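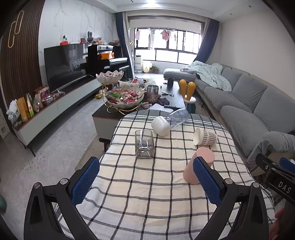

Figure 1. Hand-held gripper at a cluttered table, with one blue pad against the side of a tilted pink cup.

Lecture Notes: Learning to Grasp from Hand-Held Demonstrations
Humphreys Program in Robotics
Posted Dec 28, 2021

Scope of these notes

These notes cover the method used in the Fumstead study of cup handling in homes. They should be read before the laboratory session. The mathematics of policy training is treated in the next set and is only outlined in this one.

1. The problem

A robot arm can be taught by guiding it through a task, but the arm must then be present wherever the teaching takes place. Most homes cannot easily receive one. The Fumstead method separates the gripper from the arm. A person holds the gripper and carries out the task while a camera on the tool records the view from the hand. The motion of the tool is estimated afterward from the recording and serves as the action that the policy must learn to predict.

2. What the policy sees

During training, the policy receives only the view from the tool and the opening of the jaws. The view in Figure 1 shows both fingers together with the object between them. The position of each pad relative to the cup is therefore available in the same view as the rest of the table and the room beyond it. Students should note how much of the view has no bearing on the grasp. The cups occupy a small part of it, and the furniture and window behind them will differ in every home.

3. Choice of objects

Drinking vessels were chosen for the study because they vary in ways that matter to a grasp. A clear tumbler offers weak visual edges against a patterned cloth. A printed paper cup has strong surface texture, but its outline may be confused with the print. A cup on its side has an axis that the policy must find before it can select an approach. Vessels that touch one another raise a further question, namely which should be moved first.

4. Training and comparison

Two policies were trained on the same demonstrations. The first, Nistard, predicts a single motion at each step. The second, Sekberg, predicts a short sequence of motions and carries out the early part before predicting again. Both were tested on an arm fitted with a matching gripper, in homes that were left out of training.

Sekberg performed better on cups lying on their sides. Nistard tended to hesitate between approaches from the left and from the right, and the resulting motion was often an average of the two. This is a known weakness of single-step prediction when demonstrators do not all act in the same way. On upright vessels the difference between the policies was small.

5. Limits of the result

A person holding a gripper may reach positions that the arm cannot. Such demonstrations must be removed or corrected before training. The study also did not measure contact force, and its results should not be applied to fragile vessels without further testing.

Preparation for the laboratory session

Review Sections 2 and 4. Prepare a written answer of no more than two pages on how a demonstrator's habits may affect the direction of approach. Bring a printed copy to the session.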